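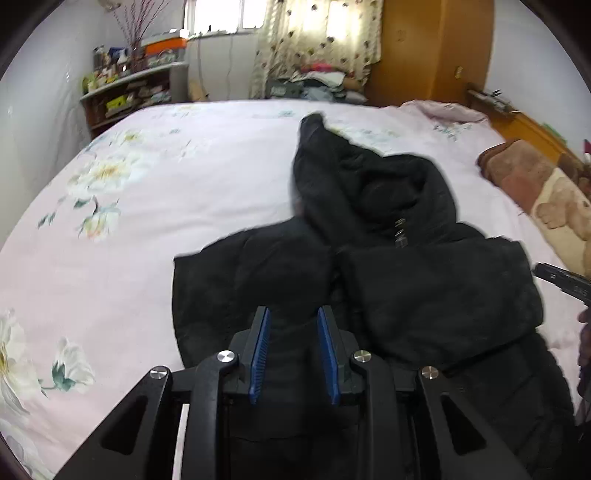 文:Studano暮らしの手帖 編集室
2019年1月21日

フード付きの上着は、たたみ方より洗い方で持ちが変わります。冬物をしまう前に一度見直しておきたい点をまとめました。

洗う前にファスナーを上まで閉め、ポケットの中身を出して裏返します。黒や紺は白っぽい毛がつきやすいので、タオルとは分けて洗ってください。洗剤は表示どおりの量で足ります。多く入れるとすすぎ残しが白い筋になります。

干すときはフードが乾きにくいところです。逆さに干すか、ハンガーを2本使ってフードだけ別に持ち上げます。室内干しなら、壁から13センチほど離すと背中側にも風が通ります。脇の縫い目を指でつまんで、冷たく感じるうちはまだ取り込まないこと。

たたむ場所はベッドの上が楽です。前を下にして広げ、袖を内側へ折り、フードは最後に身頃へ重ねます。引き出しに立てて入れる場合は、引き出しの深さに合わせて三つ折りか四つ折りにします。

毛玉は引っぱらずに小さなはさみで切ります。袖口の裏と脇に多く出ます。

防虫剤は衣類の上に置きます。種類の違うものを一緒に使わないでください。7月ごろに一度引き出しを開けて、湿気取りの水がたまっていたら取り替えます。

関連:シーツの黄ばみの落とし方/押し入れの湿気対策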